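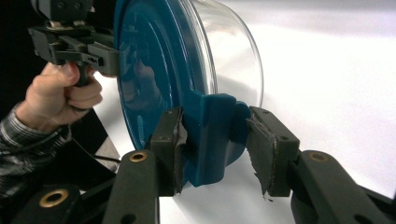

Round glass container with a blue plastic lid. The tab is the part to hold.

Looking after glass containers with plastic lids

The glass half of a food container will last as long as you don't drop it. The lid is what wears out. Most of the lids I have thrown away over the years went at the tab or at the seal, and most of them could have lasted longer.

Opening

Pull the tab up and away from the bowl with a slow, steady pull. If it won't come, run the rim under warm water for a minute and try again. Do not pry under the edge with a knife or a spoon handle. It leaves a nick in the plastic, and after that the lid will never close properly at that spot.

A lid that has been in the fridge is stiffer than one at room temperature. Leave it on the counter a few minutes if it fights you. Lids straight from the freezer need longer, and this is when tabs snap. Soon-im Seol wrote in to say she lost two in one evening that way, both on soup.

Closing

Wipe the glass rim first. A grain of rice is enough to hold the lid open. Press down on the side across from the tab, then work both hands around until you meet at the tab. To check the fit, put in a little water, close it, and turn it on its side over the sink. A drip tells you where to press again. If it always drips from the same place, look for a nick or a fold in the seal.

Washing

Lids go on the top rack, or in the sink with dish soap. The bottom rack is too close to the heating element in many machines, and a warped lid can't be flattened back into shape. I have tried boiling water and a stack of books. It did not work.

If the lid has a seal that comes out, take it out once a month. Lift it with the end of a wooden toothpick, wash it in warm soapy water, and let it dry overnight before it goes back. Wash the groove with an old toothbrush. Some lids are molded in one piece, so check before you start digging.

Smells and stains

For onion or garlic, make a paste of baking soda and water, rub it on the inside of the lid, leave it for an hour and rinse. For tomato stains, set the lid in a sunny window for a day or two, inside facing up. Ottmar Lenz uses white vinegar for both jobs. It works on smells but did nothing for my spaghetti sauce stains.

Heating and freezing

Take the lid off before the glass goes in the oven, every time. In the microwave, follow what the maker says, and if you don't know, lay a paper towel or a plate on top. Let cold glass warm up before you heat it. When freezing soup or broth, leave an inch at the top -- more if the bowl is narrow -- and put the lid on loosely until the food is frozen.

Storing

Keep bowls nested and stand the lids on edge beside them, in a dish rack or a narrow bin. Make sure everything is dry first. Don't store empty containers with the lids snapped on, as they pick up a stale smell and take up the whole shelf.

When to replace a lid

Cracks near the tab, a seal that stays sticky after washing, or a lid that rocks on a flat counter. Some makers sell lids on their own, so measure across the top of the glass, outside edge to outside edge, before you order. A bowl with no lid still makes a good mixing bowl or a dish for leftovers under a saucer.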